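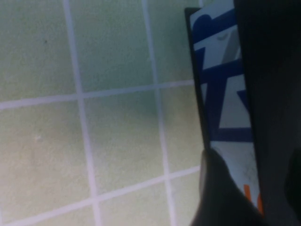
How often should tile grout be sealed? Once a year for a kitchen wall, and twice for anything that gets splashed every day.

Slide 2. Introduce myself, Shaohua Xiong, ten years fitting and repairing tile. Say that tonight is about walls only. Floors are the January talk.

Slide 3. Pale green tile with light grout. Popular again, and it shows marks. A dark speck or a whitish spot stands out on a color this soft. Try a damp cloth first, then a plastic scraper held flat. No steel wool.

Slide 4. Cleaning grout. Baking soda paste, old toothbrush, leave it 10 minutes, rinse. Work along one line at a time — people scrub in circles and dull the tile. Pass the two brushes around here.

Slide 5. Sealer. We used Stonora on the Namen Street kitchen, 40 square feet, and had plenty left in the bottle. Wipe the extra off the tile before it dries. Let the wall sit overnight.

Slide 6. When to regrout. If it crumbles under a fingernail, cleaning won't help. Rake it out, vacuum, fill, wipe at an angle across the lines. My last one cost the owner $97 in materials. Quotes for a full retile started at $200 for the tear-out alone.

Questions. Somebody will ask about bleach — say diluted, never mixed with anything, window open. Sign-up sheet is by the door.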